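right, thread on how I finally fixed my sleep this year, as promised to the three of you who asked. long one. get a tea (decaf, see post 6)

1/
background. bad sleeper since my teens. not dramatic, never up all night, just that thin rubbish sleep where you hear every car. July was the worst of it, heatwave, neighbour's extension, new job. Started keeping a notebook by the bed then and have kept it up since, so this is mostly me reading my own awful handwriting back

2/
what I'm not: a doctor. if you stop breathing in the night or you're nodding off at the wheel go and see someone, please. this is for the ordinary tired

3/
ok. getting up time first. Everyone bangs on about bedtime. I couldn't control bedtime, I'd lie there furious. But I can control an alarm. Same time daily, weekends too, no matter how grim the night was. First two weeks were horrible. I cried at a toaster

4/
week three something shifted. started getting properly sleepy in the evening, heavy eyes sleepy, which I'd honestly forgotten was a thing. Farzana Magsi (we share a desk) noticed before I did, said I'd stopped sighing at the kettle

5/
lie ins. I miss them. I allow one if I've been ill or on a late train. that's the lot

6/
caffeine. I was having my last coffee at four and telling everyone it didnt affect me. Moved it to before noon. It affected me. Had a headache for days, drank a lot of water, was unpleasant in the work chat, sorry Waqas

7/
tea counts btw. people forget tea. I was on five mugs. The Dovgate decaf is the least sad one I've tried, the red box. Needs leaving in far longer than it says

8/
alcohol I'll keep short because I know how people get. Wine puts me out like a light and then I'm wide awake at 3 thinking about my pension. Every time. It's all over the notebook in capitals

9/
Light! this made more difference than I wanted it to. Outside within the first hour, even when it's drizzling, even if it's just standing by the bins in a coat. Twenty minutes is better than five, five is better than looking at it through the window

10/
and then the other end of the day, big light off after tea. Lamps only. My flat now looks like a pub at half nine and I love it

11/
curtains. ours were basically tissue. Bought blackout lining, the sort you hook on behind the ones you've got. Upendo Laizer came round and hung it for me because I'm five foot nothing and scared of the good ladder. Gap at the top still lets a stripe in. Rolled up towel along the rail. Ugly, works

12/
temperature. colder than you think. Radiator in the bedroom off at eight, window open a crack till I get in. Warm feet though!! socks on, or a hot water bottle down the bottom end. cold room warm feet is the whole trick for me

13/
duvets. me and him have separate ones now, Birger Björklund talked us into it, he says that's just normal where he grew up. No more 2am tug of war. Making the bed takes a bit longer. Nothing bad to report. Do it

14/
pillows deserve their own bit as I wasted the most money here. Went through a Nudo one (too tall), a Talpur one (nice for a month then flat as a pancake), and my mum's spare, which smelled of loft

15/
what I'd tell you: think about how you lie first. On your side you want enough height to fill the space between shoulder and ear. On your back, less. On your front, barely any, or none. I'm a side sleeper who'd been using a back sleeper's pillow for years and wondering about my neck

16/
fold it in half test. Fold it, let go. If it just stays folded it's finished, it can go. Mine stayed folded. Mine could have been posted through a letterbox

17/
also decorative cushions are not pillows. I know. But I'd been propping myself up to read on a big plush one and then drifting off on it, and waking up with a neck like a coat hanger. Big black and cream check ones look great on a bed, they can live on the chair overnight 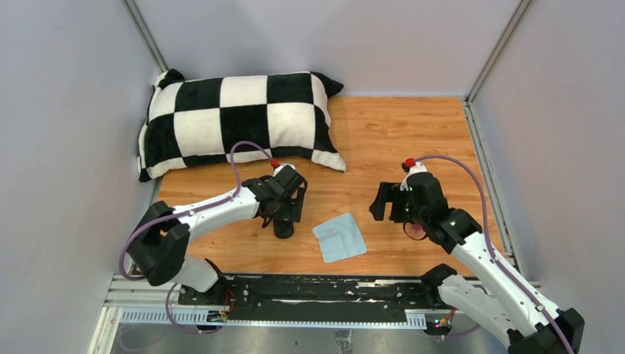
18/ THE PHONE BIT
you knew it was coming. Phone charges in the hall. Bought a proper alarm clock, a Grelton, it cost me 13 quid and the tick is quite loud so it lives in a drawer. still wakes me

19/
first week without it I kept reaching for it. Like a missing tooth. Then I started reading actual books again, got through a fat one on canals that I'd had since forever

20/
the book has to be a bit dull. not awful, just dull. No thrillers. I made that mistake and it was light outside when I finished

21/
lying awake. Old me: stay put, get angry, do sums about how many hours were left. New me: if I'm properly awake and cross, get up. Sit in the other room, lamp on low, dull book, back when my eyes go. hated this advice, felt like giving in. it's the one I'd keep if I had to bin the rest

22/
turn the clock round so you cant see it. (see also: drawer)

23/
worries. Athina Papadakis told me to write tomorrow's list before tea instead of in bed and I rolled my eyes at her. Then tried it. On paper, tiny bits, "ring the gas", "find form", "reply to Mum". Brain seems happy once it's written somewhere. Sorry Athina

24/
if something new pops up in the dark there's a pencil by the bed. I can't always read it in the morning. One says "GOAT DEPOSIT" and we're still none the wiser

25/
things I tried that did nothing for me, yours may differ:
lavender spray (sneezing)
whale noises (sad)
a very heavy blanket (too hot, lost the cat under it for a bit, cat fine)
warm milk (just milk)
counting backwards, got bored and started planning meals

26/
things that did a bit: earplugs, the soft foam kind, roll them thin and hold till they swell. Bath an hour or so before bed. Not eating a massive curry at ten. magnesium, maybe?? couldn't tell you, I started it the same week as the curtains

27/
exercise. walking home from the station instead of the bus did more than the gym ever has. Gym at eight at night left me buzzing til midnight. mornings fine

28/
naps. If I must, before three, twenty minutes, on top of the covers so it doesn't turn into a whole event. Sofa naps after tea are the enemy. That's your night's sleep you're eating

29/
money, since Waqas Satti will ask. Lining, clock, pillow, second duvet, earplugs, came to 211 all in. The pillow was 79 of that and yes I winced. Getting up at the same time and standing by the bins were free, so start there

30/
where am I now. Asleep within half an hour most nights. Still get a bad one, had 2 last week, both my own fault (work do, then cheese). I don't panic about them like I used to. Bad night, same alarm, bit grumpy, next one's usually better

31/
Christmas will wreck all this obviously. Different bed, my sister's blow up mattress, kids up at five. Taking my own pillow on the train in a bin bag and I don't care who sees. Earplugs in coat pocket already

32/
somebody asked about shift work and I can't help, never done it. If you do nights and have worked something out please stick it underneath, there's a few people in my replies who could use it

33/
and for the person who asked what's the book on canals, it's in the charity shop bag now, will look up the name when I'm home. ok phone's going in the hall, night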